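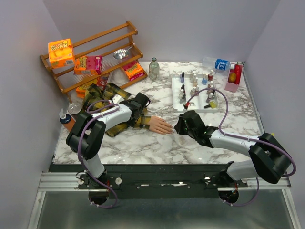
Figure 1. Two robot arms at a marble-pattern table, the left one gripping a plaid sleeve.

Student Project Report
Fresh Water Use on a Charter Sailboat
Narendra Sengar
Feb 24, 2018

1. Background

Charter guests often run out of fresh water before the end of a trip. The Kaushik is a cruising sailboat kept at the Grorwood marina. She has 4 cabins, two showers and one water tank holding 300 liters. The owner wanted to know how far a full tank goes with a normal charter crew, and whether a second tank was worth the loss of locker space under the port berth.

2. Method

I fitted a flow meter on the line after the pressure pump and wrote down the reading every morning and evening. The first trip went from Grorwood to Dultotari and back. The second followed the same route, but with low-flow shower heads and a foot pump for salt water at the galley sink. Both trips had the same crew. The tank was filled to the vent before each one.

3. Results

On the first trip the tank lasted 3 days. Showers used the most water, followed by dishes. Use was highest on the evening at anchor off Fulten, when everyone had been swimming. On the second trip, daily use fell by about 25 percent and the tank lasted until the fourth day. The foot pump leaked at the hose clamp and had to be tightened twice.

4. Discussion

Two trips are not many, and the weather was cooler on the second one, so part of the drop may come from shorter showers. The meter also reads poorly at very low flow, and a dripping tap would not show up. I would keep the single tank for now and fit the shower heads for good. The trips should be repeated in April with a different crew, using a meter with a lower starting flow.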